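学术文集《图像的语法:多模态语篇与视觉叙事研究》出版

本刊讯 由语言学与视觉艺术研究学者娜塔娜·西提猜(Nantana Sitthichai)主编的学术文集《图像的语法:多模态语篇与视觉叙事研究》,近日由Rinosura出版社正式出版发行。文集分上、下2卷,正文与附录合计828页,收录论文的研究范围涵盖绘本、连环画、展览文本、舞台海报、教科书插图以及早期电影字幕等多种材料,为Rinosura出版社“符号与文本”丛书的最新一种。

出版社于2021年6月28日举行线上发布会。主编、部分撰稿人以及来自语言学、艺术史、文学理论和教育学等领域的研究者参加了会议。会议由Rattanakul人文研究院与出版社共同主办。

据编者在导言中介绍,文集的编纂起因于Rattanakul人文研究院主持的一项长期研究计划。该计划以“文字与图像在同一页面上如何共同表意”为核心问题,先后组织多次专题研讨,会议论文经作者修订并通过同行评审后,构成文集的主体部分。编者另约请数位学者就理论史与方法论问题撰写专文,以弥补原有论文在这两方面的不足。

上卷题为“理论与方法”,着重讨论系统功能语言学、叙事学及图像学传统之间的关系。卷首长文由西提猜本人撰写,系统梳理了“模态”这一概念在不同学科中的用法,指出语言学者与艺术史学者在使用“构图”“焦点”“语气”等术语时,所指对象往往并不一致,由此造成的误读在近年的跨学科讨论中屡有出现。作者主张,在借用语言学范畴描写图像之前,应当首先说明该范畴在原学科内部所依托的语料和论证程序。该卷其余各篇分别涉及图像衔接、图文之间的时序关系、页面留白的语篇功能、标注体系的信度检验等议题。其中关于标注体系的一组论文附有完整的标注手册,可供教学和后续研究参考。

下卷题为“文本与读者”,以个案研究为主。该卷第一部分集中讨论儿童绘本,考察翻页、跨页与画框处理对叙述节奏的影响;第二部分讨论博物馆与美术馆的展签、导览册和展墙文字,分析机构话语如何引导观众对作品的解释;第三部分则转向读者反应,收录多篇以访谈和阅读笔记为材料的论文。有撰稿人比较了同一部插图小说在不同译本中的版面安排,认为译本对插图位置的调整,在若干章节中改变了叙述者与读者之间的距离,其影响不亚于措辞上的取舍。

文集所用的主要语料来自Ziltuson图文语料库。该语料库由Rattanakul人文研究院建设,此次随文集公布的部分包含603种出版物的书目信息、版面描述及分析标注,体裁以绘本、插图小说和展览图录为主。受版权条件限制,语料库不提供原书全文图像,研究者可凭所在机构证明申请查阅局部页面。出版社表示,语料库的检索说明已收入下卷附录,后续修订内容将在研究院网页上发布,不再另行印刷。

西提猜在发布会上就文集的编选原则作了说明。她表示,文集在收录论文时未要求作者采用统一的理论框架,但要求每篇论文明确交代分析单位,并对所用术语作出界定。“各章之间存在分歧,有些分歧在审稿阶段就已经十分清楚。编者没有要求作者消除这些分歧,而是请他们在注释中相互回应。”她说,读者如果按注释中的互见条目阅读,可以较为清楚地看到不同学派在同一材料上的分析差异。

在随后的讨论环节,与会学者就多模态研究的学科定位、历史材料的可比性以及标注工作的成本等问题交换了意见。有学者提出,现有研究对二十世纪以前的印刷材料关注不足,木刻插图与活字排版之间的关系尚缺乏系统描写。也有学者认为,读者反应研究所依据的访谈样本集中于高校学生,所得结论在推及一般读者时应当谨慎。编者对上述意见作了回应,并表示文集下卷中有关访谈的各篇论文均已在正文中列出受访者的招募方式与范围。

文集的编校工作自前期组稿以来历时较长。据责任编辑介绍,全书终校于今年2月完成。由于多数论文需要在正文中引用版面示意图,编辑部为此重新绘制了大部分图例,并统一了图文对照的编号方式。书末编有术语对照表、人名索引和主题索引,术语对照表以中、英、泰三种语言排列,凡在学界存在多种译法的术语,均列出主要异名及其出处。

与文集配套的教学读本正在编写之中,由Droris教育基金资助,拟面向高等院校语言学、文学及艺术类专业的高年级本科生和研究生。读本将从文集中选取部分章节加以缩写,并增补思考题、延伸书目和小型分析练习。主办方同时宣布,将设立2个短期访问研究名额,资助青年学者利用Ziltuson图文语料库开展专题研究。申请人须已取得博士学位或处于博士论文写作阶段,申请材料包括研究计划、代表性论文及一封推荐信,具体受理办法由Rattanakul人文研究院另行公布。

《图像的语法:多模态语篇与视觉叙事研究》上、下卷成套发行,不单卷出售。精装本现已面向图书馆及个人读者供应,电子版将通过出版社的机构订阅平台提供。各高校图书馆及研究机构可向Rinosura出版社发行部索取订购单,书评用书由编辑部受理,申请时请注明拟刊载的刊物名称。 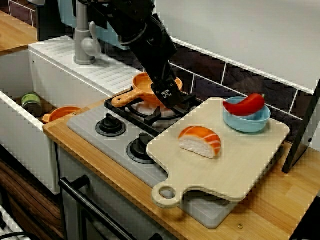 图:玩具厨房灶台上的橙色平底锅与黑色机械臂。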